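Monday, July 10, 2023

Back from Kercombe and my feet are killing me, but what a day! Cyril Dunmore finally let me at the dialect notebooks, all 14 of them, and I spent the whole afternoon on the shepherds' words. The oldest one has a pencilled list of 1,856 entries and he's numbered every single one (bless him, he even numbered the swear words).

My favourite so far is "jadum", which a woman up the valley gave him for the muddy bit in front of a gate. I've stood in a thousand jadums and never had a name for them. He reckons it was still going strong when he was a lad, and then the school closed and the children all went off to town on the bus and came home talking like the bus driver.

We argued a bit over spelling. Cyril writes everything as he hears it — lovely to read aloud, murder to put in alphabetical order. 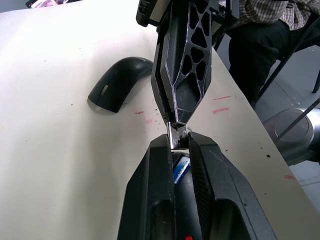

I've promised to type up the first 30 pages before he rings on Thursday. Three of them have tea on, so I may be guessing at the vowels. Must ask him if "heturel" is one word or two, and whether his sister says it the same way. Also need to take his umbrella back, I walked off with it again.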